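Meter and the caesura in Wainwright's long poem

I finished rereading Wainwright's "The Salt Ledger" last week, this time with a pencil and a count sheet. The poem runs to 639 lines in the Gumberg edition. The Sustlow reprint drops the short prologue and renumbers everything, so line references here are to Gumberg.

The base line is iambic pentameter. In the first section the pause falls after the fourth syllable almost every time, and the effect is stiff. Ovidiu Dobre's introduction calls this an imitation of bookkeeping: debit, pause, credit. I think that reading holds up for the opening but fails by line 70, where the pause starts to move and the subject is still the accounts.
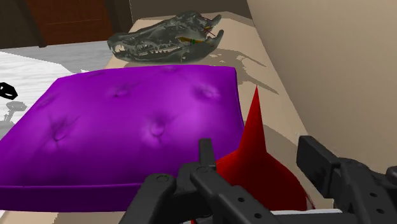

Where the pause moves

The shift begins with the widow's speech. Her first sentence has no internal pause at all. Her second has two. After that the narrator's own lines loosen, and they stay loose until the harbor passage, where the early pattern comes back for one stanza.

Kanokwan Jaidee's article treats that stanza as a leftover from an early draft. She may be right about the date of the wording. It does not follow that the placement is an accident, given that the stanza also repeats two rhymes from the opening.

A note on method

I marked a pause only where there was punctuation or a clear clause break. Doubtful cases went in a separate column. Readers who hear a pause after every noun phrase will get different results, mostly in the middle section.

Posted 28th January
Filed under: poetry, meter
2 comments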